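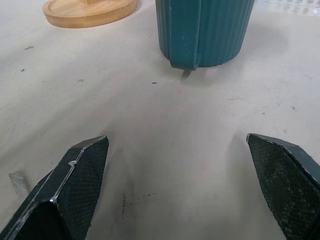

Figure 1. Ribbed mug standing on the table top.

Section 4: Everyday care of the table top and the Kadito mugs

Your Kollia table has a pale matt top. Marks show on it sooner than they would on a dark or glossy surface, but most of them come off with water and a soft cloth. This section covers daily wiping, the removal of specks and scuffs, and the care of the ribbed mugs sold with the table as part of the Kadito set.

Read section 3 (Assembly and levelling) first if the table has not yet been fixed to its legs. Do not wipe down a top that is only resting on the frame.

4.1 What you need

Two soft cloths, one for washing and one for drying
A bowl holding at least 2 litres
Washing-up liquid, unscented if you have it
A soft brush, such as a clean pastry brush or an old toothbrush
Onier surface cleaner (part no. 3197), for scuffs only

Do not use scouring pads, wire wool, cream cleaners or anything containing bleach. They polish the matt finish in patches, and the patches cannot be made matt again.

4.2 Daily wiping

1. Lift everything off the table. Do not slide mugs or plates to one side, as any grit under them will be dragged across the finish.

2. Brush loose specks towards the nearest edge and catch them in your hand or a dustpan. Dark specks such as ground coffee, pepper or pencil dust are easy to see on the pale top. Crumbs and sugar are not, so run your palm lightly over the surface as well.

3. Add a few drops of washing-up liquid to a bowl of warm water. The water should be no hotter than 40 °C.

4. Wring the cloth out well and wipe from one short end of the table to the other in straight, overlapping strokes.

5. Rinse the cloth, wring it out again and repeat without soap.

6. Dry the top straight away with the second cloth.

Note: Wiping specks with a wet cloth before brushing them off tends to smear them into a grey film. If this has happened, go back to step 3 with clean water.

4.3 Smudges and scuffs

Light grey smudges usually come from hands, sleeves or the underside of crockery. A faint scuff is most often a deposit sitting on the finish, left by something harder or darker than the top itself. Both are easiest to find by looking along the table with a window or lamp on the far side.

1. Clean the whole top as in 4.2. Many smudges will go at this stage.

2. Shake the bottle of Onier cleaner and put a small amount on a damp cloth. Never pour it directly on the table.

3. Try it first on the underside, close to a corner. Wait five minutes and check that the colour has not changed.

4. Rub the scuff gently in small circles, working a little way past its edges so that no ring is left.

5. Wipe with clean water and dry.

6. If the mark is fainter but still there, repeat once. Leave the table overnight before trying a third time.

Caution: Do not use a "magic" type sponge on short dark streaks, even for a few strokes. These sponges are a fine abrasive.

If a fleck will not brush or wipe away, run a fingernail across it. A raised fleck is something dried on: lay a damp cloth over it for ten minutes, then push it off with the edge of a plastic card. A fleck that lies below the surface is a small dent or pinhole with dirt in it. Clean it with the soft brush and leave it alone. Filling sticks are available for the darker Kollia finishes but not for this one.

4.4 Hot drinks

The top will stand the heat of a mug of tea. It will not stand a pan or a teapot straight from the hob. The limit for short contact is given on the card inside the front cover, along with the load limit for the centre of the table.

1. Put a mat under any mug that will stay in one place for more than a few minutes.

2. Wipe the foot of the mug before setting it down if the drink has run over the side.

3. If a ring has formed, treat it as a scuff (4.3). Tea rings that are less than a day old seldom need more than soap and water.

4.5 The ribbed mugs

Each mug holds 300 ml to the brim. For a hot drink with milk, 200 ml of water leaves enough room to carry it without spilling. The vertical ridges give a better grip than a smooth wall, but the grooves between them collect drips, which then run down to the foot.

To wash by hand:

1. Rinse the mug as soon as it is empty.

2. Wash the inside with a cloth or sponge.

3. Wash the outside with the soft brush, always up and down along the ridges. Brushing across them cleans the tops and misses the grooves.

4. Brush the two places where the handle meets the body. Coffee builds up at the lower one in particular.

5. Stand the mug upside down on a rack – not flat on the draining board, where water stays trapped inside the rim.

The mugs may also go in the top basket of a dishwasher. Space them so that the ridges of one cannot knock against the handle of the next.

4.6 Checking for chips

Pale spots on a coloured mug may be limescale, dried milk or chips in the surface. Check them now and then, starting near the handle, where mugs catch on taps and on each other.

1. Wet the spot with a little vinegar and wait five minutes.

2. Rinse and dry. Limescale will have gone or shrunk.

3. If the spot is the same, feel it with a fingertip. A smooth spot can be ignored. A spot with an edge is a chip.

Small chips on the outside of the body do not affect use, though they may darken with tea over time. Stop using the mug for drinks if there is a chip on the rim, a crack of any length, or any movement in the handle.

Warning: Do not glue a handle back on and return the mug to use with hot liquids. Household glue softens with heat and the handle can come away when the mug is full.

4.7 Storing the mugs

Store the mugs upright and in a single layer. They are not made to be stacked. On an open shelf, turn all the handles the same way – towards the front left or front right, whichever hand you use – and leave a finger's width between them. The Steinarsdóttir wall shelf (sold separately) takes one row with the handles turned forwards. If you hang mugs from hooks, use hooks with a plastic sleeve, as bare metal marks the inside of the handle.

For spare mugs and cleaner, see the parts list in section 6. Quote the colour name printed on the box when ordering, as the greens differ between batches.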